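The counter nobody cooks on

Stone benchtops get sold as the heart of the home. After a year of living with one, I have questions.

The sales rooms all smell the same. Somebody has put a candle on, or a tray of biscuits in an oven that was plugged in that morning, and you are walked past six kitchens in a row while soft guitar plays overhead. At Purnadance, the display village I drove out to in March, every one of the six had a marble-look island the size of a single bed. I asked what it cost to leave the island out. The salesperson had to go and find someone.

I am not against a nice kitchen. I have put one in, and I'll get to that. What I doubt is the story that comes with it, which says a long run of pale stone will change how a household eats. Buyers are told they will roll pastry. They are told the kids will do homework there while something simmers. It is a good story, and it adds a lot of money to a quote.

Mine added $2,000, and that was for the stone upgrade alone. The cutouts were extra. So was the polished edge, which I had assumed came with the idea of a benchtop. A sealing kit from a company called Catex was slipped in at $68, described on the invoice as "recommended". I have since read the back of the bottle. You are meant to wipe it on, wait, buff it off and do the whole thing again, then repeat the job whenever water stops beading. By winter the water had stopped beading.

The trade's answer to complaints like mine is that stone is natural, and natural things have character. Character, in my case, is a yellow ring the size of a saucer where half a lemon sat through lunch. Acid eats marble. This has been known for as long as people have had both marble and lemons, yet it came up exactly once in the showroom, in a sentence that began with "technically".

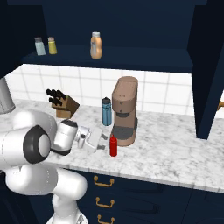
White and grey marble with a coffee machine and a squeeze bottle, in a computer-rendered kitchen.

Much of what we know about kitchens now comes from pictures like these. Buyers sign off on a render months before a slab is cut, and the render has a way of becoming the promise. Veining falls where the designer wants it. Light comes in from a window that, on my block, would face the neighbour's hot water unit. When my real slab turned up, the biggest vein ran straight into the sink hole and stopped.

The firm that cut it, Pleltier, was decent about this. They showed me the clause saying patterns will vary, and offered me first look at the offcuts if I ever wanted a matching chopping board. I don't think they did anything wrong. I do think a customer paying for a pattern should be shown the pattern, on the slab, with the cutouts chalked on it, before any money changes hands. Some yards will do it if you ask. Why you should have to ask is another matter.

Then there is the question of size. The standard advice is to get as much bench as you can afford, and I followed it. What I have learned is that bench space behaves like a spare room. Ours filled with mail, a fruit bowl, chargers and a bread maker on loan from my sister-in-law. The part I cook on is the same patch beside the stove that I would have used in the old place, where the laminate was brown, chipped at one corner and completely untroubled by lemons.

Laminate, by the way, has become very good. I went back to look at it after the damage was done, at a plain little showroom called Yáñez that sits between a tyre shop and a place selling pool pumps. No candle, no guitar. A full run of benchtop to suit my kitchen came to $928 fitted, in a pale colour that from two steps back I would have taken for stone. Up close you can tell. I am less sure than I used to be that anyone stands that close.

Its defenders oversell it too, mind you. A hot pan will ruin laminate, the joins can swell if water gets in, and the square-edged kind I liked shows a thin line at the corner. You can't sand out a burn. But the brochure at Yáñez said all that on the first page, in type I could read without my glasses, and I left trusting the product more than I had trusted anything at Purnadance.

Agents will tell you stone pays for itself when you sell. Perhaps it does. I asked two of them for figures and got a shrug from one and a calendar from the other. Until I see something better, I'm treating the claim the way I treat the pastry one. I have rolled pastry on our marble once, at Easter. It stuck.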